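Ticket: Audiobook of "The Road to Saltdale" stops at the end of chapter 6
Opened by: Ruth Lozano
Category: Children's history / audio
Status: Solved

Hi! First off, I love this book. My fourth graders are wild about the Fakhoury sisters and the long walk to the coast, and we've been listening to a chapter every day after lunch. Chapter 6 plays fine, and then the app jumps straight back to the title page. It's the same on the classroom tablet and on my phone. The kids groaned so loudly the class next door came to check on us.

Tried so far: signed out and back in, deleted the download and got it again, switched to streaming. Same thing each time. 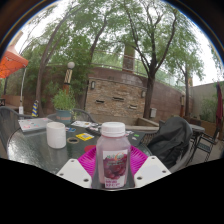 Reply from Noreen Mirani, Lavell reader support, 9:40 am

Hi Ruth, what a great place to get stuck, right before the river crossing! Could you open the book details and tell me which edition you have? There are 2 audio editions. The older one was split into parts when it was added to the Parnismont school library.

Ruth Lozano, 12:15 pm

It says "Part 1 of 3." I never even noticed that line! Where do the other parts live?

Noreen Mirani, 1:05 pm

Perfect, that's it. Parts 2 and 3 should be under Series, but they were filed under the illustrator's name by mistake. I've moved them. Please pull down on your shelf to refresh, then tap Part 2. Your bookmarks in Part 1 will stay put.

Ruth Lozano, 2:30 pm

Both there, and chapter 7 starts right where it should! We listened to the whole river crossing and now they want a map of all 800 miles on the wall. Is the author's note in the audio too?

Noreen Mirani, 2:50 pm

Yes, at the very end of Part 3, and it's wonderful. She talks about the letters she used. Closing this one, enjoy the map!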